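4.2 Storage replacement and idle memory

The second group of machines consisted of 243 laptops withdrawn from office use at Trindwood and stored without their original drives. Each was fitted with a solid-state drive and left otherwise unmodified. Firmware was updated only where the installer refused to start. Machines with swollen batteries were set aside and are not included in the results.

Boot time was measured from the power button to a usable desktop, with the network cable unplugged. The median fell to 29 seconds. Most of the remaining delay came from the graphics driver, which the Nosura image loads twice on older chipsets. We did not correct this, as the same image was used for the first group.

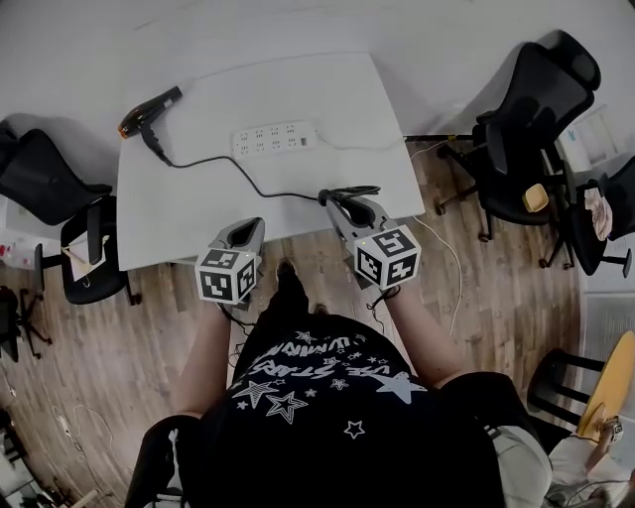
Figure 3. Work area.

Memory use at idle was recorded after the desktop had settled. With the standard Nosura image the median was 479 MB, and it varied little between models. Adding the Grunier indexing service raised this figure on every machine, and those with 2 GB of memory began to swap as soon as a browser was opened. Disabling the service restored the earlier behaviour, although file searches then took noticeably longer.

The Aravena kernel patches were tried on the same hardware. They had no measurable effect on boot time and prevented the wireless card from waking after sleep on one model. For this reason the patches were left out of the trials reported in Section 5, where the unpatched kernel is used throughout.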